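Nostholm Folding Pruning Saw, Model 143

Kirui Garden Supply > Hand Tools > Saws
Item no. 3572
In stock

We started carrying Nostholm saws in April and we can't stop handing them to people at the counter. The 143 is the mid-size one, and it's the one we'd take out to an old apple tree first. It cuts on the pull stroke, so you let the blade do most of the work and just steer. Green wood, dead wood, a lilac that hasn't been touched in years, it goes through all of it and leaves a face so clean you'll want to show somebody!

The lock has two positions. Straight is what you'll use most of the time, and the second one drops the blade at an angle for low branches (so much easier on the wrist when you're kneeling under a shrub). Press the button on the spine to fold it. It's stiff for the first week or so, then it loosens up nicely.

Care is simple. Wipe off the sap before it hardens, put a drop of light oil on the pivot, and let the blade dry before you fold it away. Please don't file the teeth, they're hardened and a file will only spoil them. Replacement blades are sold separately, item no. 519, and swap in with one screw.

Details
Blade length: 27 cm
Cuts on: pull stroke
Folds: yes, locks open and closed
Handle: rubber over steel
Left-handed use: yes

Goes well with
Caltine bypass pruners, small
Olotier hori knife
Olotier waxed twine, green or natural

Sheaths and cases are listed on their own page under Carry & Storage.
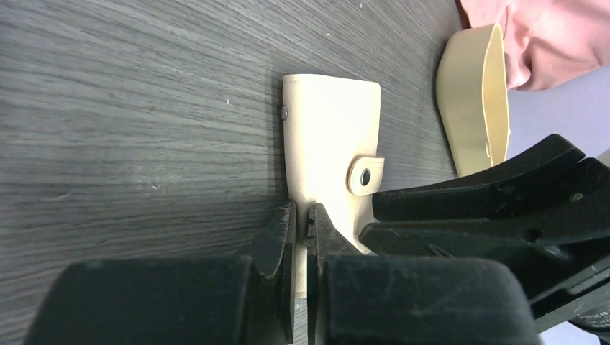
Posted by Kirui Garden Supply, Hand Tools | 22 July 2024

Shopping for thicker limbs? Look at the fixed-blade Nostholm on the next page. It's a bigger, hungrier saw and a lot of fun on storm cleanup, but it won't fit in a pocket.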